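## 4. Fitting the Drurnow carb kit (small block, single four barrel)

Read the whole section once before you pick up a wrench. Engine cold, battery negative off. Intake manifold already on and torqued per section 3.

You need: carb, base gasket (thick one), four studs and nuts, fuel line, return spring, throttle bracket, vacuum caps. The thin gasket in the bag is for the Lunder spacer – leave it in the bag if you are not running one.

**CAUTION:** Rag in the manifold opening until step 4. A dropped nut in there means the manifold comes back off.
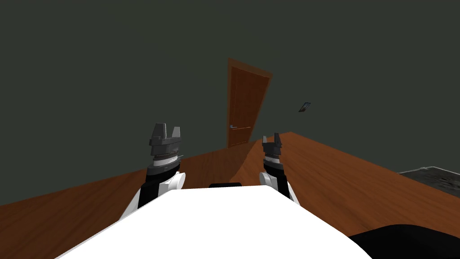
*Last changed 5/11/21 – return spring position, idle screw settings*

### 4.1 Carb on the manifold

1. Scrape the old gasket off the pad. Plastic scraper, no grinder discs.
2. Run the four studs in finger tight, then a quarter turn more. Short thread end goes down.
3. Check the pad with a straightedge. If it rocks, stop and get the pad surfaced.
4. Rag out. Look down the bores with a light.
5. Base gasket on dry. No sealer, no grease.
6. Set the carb down over the studs, fuel inlets toward the front.
7. Nuts on by hand, then tighten in a criss-cross, a bit at a time, 5 lb-ft and no more on the first pass. Final torque is on the card in the box.

Note: carb 2495 has the electric choke on the passenger side. Carb 129 is manual choke, and the cable bracket goes on BEFORE step 7 or you wont get a wrench on it.

**CAUTION:** Overtightening bends the baseplate. Throttle shaft binds, engine hangs at high idle. Not covered by warranty.

### 4.2 Throttle linkage

1. Bolt the bracket to the two rear studs. Slotted hole outboard.
2. Hook up the cable. Leave a little slack at closed throttle.
3. Return spring goes from the lower hole in the lever to the front tab. Older sheets show the upper hole – ignore them.
4. Have a helper press the pedal to the floor. Look at the blades: should be straight up and down. If they arent, slide the bracket.
5. Let go. Lever has to snap back to the stop by itself. Do it again with the air cleaner on, some drop-base cleaners hit the lever.
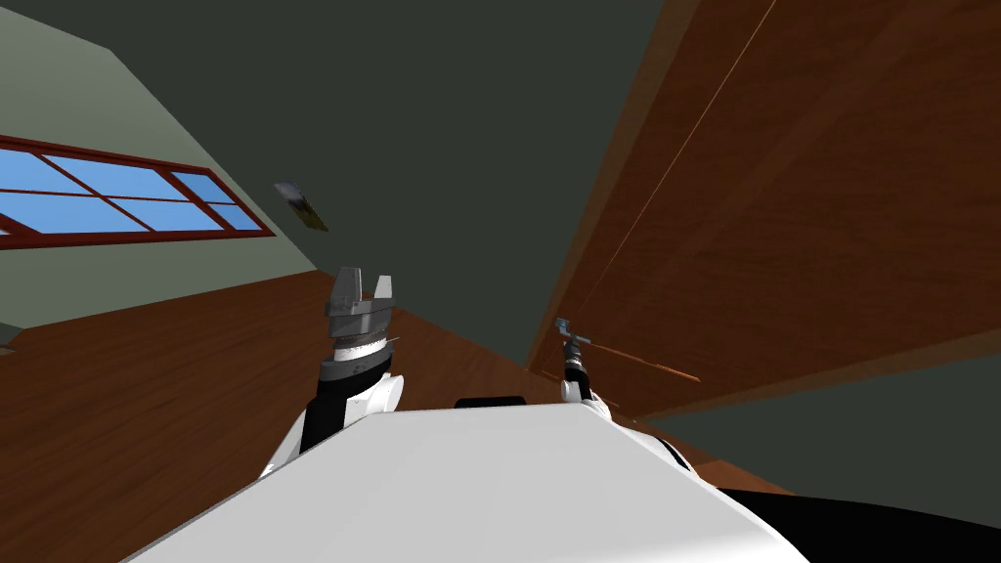 6. Automatic trans only: kickdown rod or TV cable gets set after the throttle cable, never before. If your trans uses a TV cable you need the Simanjuntak corrector bracket as well. Sold seperately. Driving with a wrong TV setting will burn up the trans, and fast.

### 4.3 Fuel and vacuum

1. Blow out the fuel line. New filter.
2. Start both inlet fittings by hand. The bowl threads are soft.
3. Hold the inlet fitting with one wrench, turn the line nut with the other.
4. Large rear port: power brake booster. Small port on the metering block: vacuum advance. Big front port: PCV valve.
5. Cap everything you dont use. Rubber caps from an old carb are usually cracked, use the new ones.

Note: big cams pull less vacuum at idle. If the brake pedal is hard with the engine idling, see section 6 on the Brarum reserve canister. Do not drive it like that.

**CAUTION:** Keep fuel hose off the headers and away from the fan. Clamps, not zip ties.

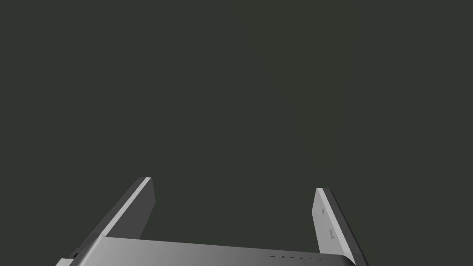 ### 4.4 First start

1. Battery back on. Key to run, electric pump only: let it fill the bowls, then key off. Check every joint for drips.
2. Mechanical pump: crank in short bursts until the bowls fill. Let the starter cool between tries.
3. Idle mixture screws – seat them LIGHTLY, then back out 2 turns each. Same on every screw.
4. Pump the pedal once to set the choke. Start it.
5. Warm it up fully. Choke blade should be wide open. If not, turn the choke cap toward lean one notch at a time.
6. Set idle speed, then mixture, for best vacuum on the gauge. Then idle speed again.
7. Check float level at the sight plug. Fuel just at the bottom of the hole.

Note: timing first. You can't tune a carb around late timing.

If it backfires through the carb on a cold start, check the accelerator pump arm. No clearance at closed throttle, no slack either. Squirt should start the moment the lever moves.
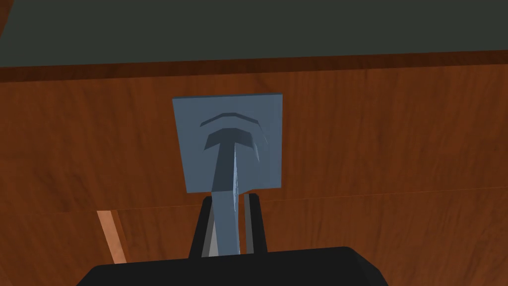 8. Shut down. When the engine has cooled, go over the carb nuts again, same criss-cross, card torque. Check the gasket edge for wet spots.
9. Air cleaner on. Check hood clearance with a lump of modeling clay on the stud before you slam anything.

Jet changes: see section 5. Drive it first and read the plugs. Most street engines run fine on the jets in the box.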